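Week 2 handout: What does a robot cell really cost?
Sadgate evening course, Planning and Buying Automation
Notes by Agnes Jardine

Hi everyone! These are the notes I promised, tidied up a little from what I scribbled on the board (and with the arithmetic fixed, thank you Guilan). Bring them next week, when we'll fill in the planning sheet for your own projects.

Start with the job

Before you open a single catalog, write down what the thing has to pick up, where from, and where it goes. One sentence each. I mean it about the one sentence! Last year I read a four-page request from a packing shop in Flevthorpe and still couldn't tell you whether they were lifting boxes or bags.

Then ask what happens if you do it with one arm. Two arms sharing a work area look great in a demo, and sometimes you do need them, but you pay for the second one in mounting, cabling, software time and floor space as well as the arm itself. Look at how close together things get around one pink cup.

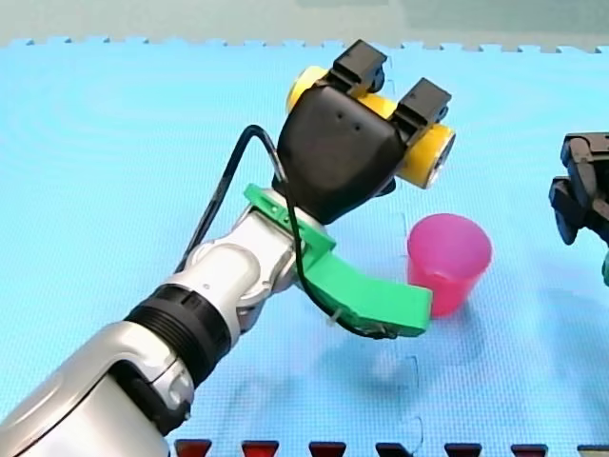
The arm is the easy line

Everybody gets the arm price right, because it's the one the salesperson tells you. What gets left off is everything between the wrist and the object. Brackets, for instance. A green 3D-printed one costs next to nothing in plastic, but somebody has to draw it, print it, find out it's a bit off and print it again. Put those hours in the budget. Cables too: they have to follow the wrist through every bend, so budget spares from day one.

And please plan for test objects. Drink cans, plastic cups, whatever is near the size and shape of your real parts. They're cheap, but they do get squashed, and I like a full can for some tests and an empty one for others. Soft foam tiles under the work area are a nice cheap buy as well.

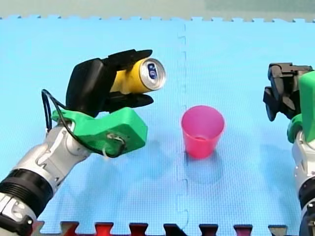 Grippers: buy, rent or build?

This took up most of our class time and I could happily have gone on for another hour. My own rule is to hold the gripper money back until you've tried at least two kinds on your own parts. Mirjam asked whether a supplier will lend you one. Often yes! Betitz quoted us 2,205 dollars for a gripper with a loan period first, and I'd take that over a cheaper one I couldn't try.

When you get to try one, check how it meets a round surface, and what you'd need to take off to swap a finger.

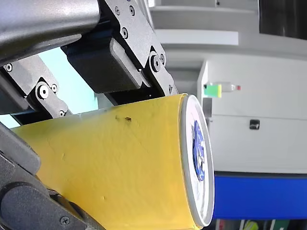
Round object, held from above and below.

Count the fasteners you'd have to undo to change the part that wears, then ask what that part costs and how long it takes to arrive. Lewis had a case at work where a small finger pad came in fast but the plate behind it took 12 weeks, so the whole station sat there waiting (he's still cross about it, and I would be too). Now he orders one spare of each with the machine.

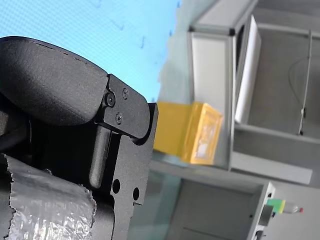
He also writes the order numbers inside the cabinet door, which I've stolen for my own setups. Whatever you do, keep spares on their own budget line. If you fold them into "misc," they're the first thing to go when someone upstairs wants a trim.

Setting the period

Use 18 months for your planning sheet. A year is too short to show the first round of replacements, and anything longer is guesswork for a first cell.

Lines I want to see on the sheet:
Arm or arms
Gripper, plus the loan or rental cost if there is one
Brackets and adapters, with design hours
Cables and spares
Cabinet, bench and flooring
Test objects
Training time for the people who'll run it

For next week

Fill in as many lines as you can and put a question mark by the ones you can't. Innes Dalgleish is joining us to talk about used equipment, so if you've spotted a secondhand arm you like the look of, bring the listing along.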